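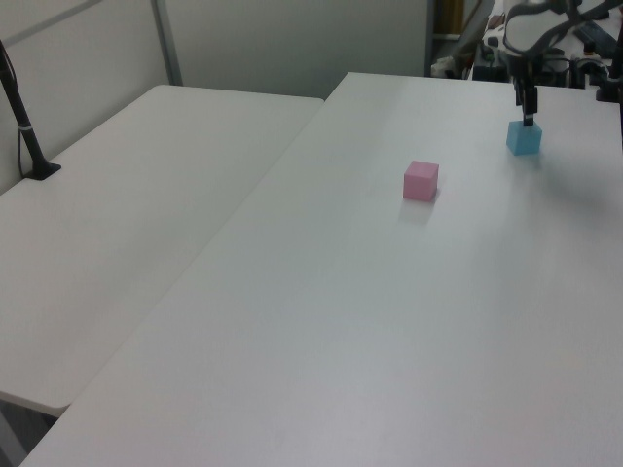
Werkstattbuch Trasenau, März, kurz nach halb acht

So, Kaffee steht, Halle ist noch leise, ich schreib das schnell auf, bevor Somkiat kommt und mir wieder alles durcheinanderbringt (er liest hier mit, also: guten Morgen!).

Stand mit den Würfeln: Wir üben weiter mit Rosa und Hellblau, bevor irgendwas aus der echten Kommissionierung auf den Tisch kommt. Gestern 105 Griffe gefahren, 79 davon sauber abgelegt. Der Rest war meistens schief gefasst, zweimal ist der Würfel beim Anheben weggerutscht. Der hellblaue liegt weiter hinten und läuft deutlich besser als der rosane, warum auch immer. Mein Verdacht ist das Licht, die Platte ist zur Mitte hin heller und spiegelt leicht. Emilian Anghel meint, es ist die Anfahrhöhe. Wir haben um einen Kaffee gewettet.

Was mich gerade mehr beschäftigt, ist die Runde gestern mit der Frühschicht. Da kam natürlich die Frage, wer dann noch an Linie 4 steht, wenn der Arm das Vorsortieren für die Gumard-Kartons macht. Gute Frage, und ich hatte keine gute Antwort. Die Leitung sagt, es fällt keine Stelle weg, aber die zwei Plätze am Band werden zu einem Platz am Band und einem am Bildschirm. Und der am Bildschirm ist halt was anderes! Frau Ghiță sortiert seit elf Jahren nach Gefühl, die hört am Karton, ob was fehlt. Die setzt man nicht mal eben vor eine Fehlerliste und sagt, quittier das mal.

Somkiat Wongsuwan hat vorgeschlagen, dass die Leute von der Linie die Griffpunkte selber einlernen und wir nur danebenstehen. Fand ich erst umständlich, inzwischen finde ich es ziemlich gut. Gestern Nachmittag hat sie es probiert, nach zwanzig Minuten hatte sie eine Reihenfolge drin, auf die ich nie gekommen wäre (erst hinten, dann vorne, damit der Arm nicht über die Ware fährt). Klar, eigentlich logisch.

Offen ist noch, was mit der Schichtzulage passiert und wer nachts rausfährt, wenn das Ding stehen bleibt. Im Moment bin das wohl ich. Muss ich mit Branis klären, die haben den Wartungsvertrag und gehen nach 18 Uhr nicht ans Telefon.

Heute:
- Lampe über dem Tisch versetzen, Serie mit Rosa wiederholen
- Anfahrhöhe 2 mm tiefer, aber erst NACH der Lichtserie, sonst wissen wir wieder nichts
- Einlernzeiten für die Frühschicht in den Plan, als Arbeitszeit, nicht in der Pause
- Emilian an den Kaffee erinnern, falls ich recht habe

Nachtrag 11:40: Lampe versetzt, Rosa läuft besser, aber so richtig überzeugt bin ich nicht. Emilian will das Ergebnis nicht gelten lassen.

Diese Seite verwendet Cookies. Mehr erfahren | Akzeptieren

Werkstatt Trasenau, internes Logbuch | Kontakt | Nach oben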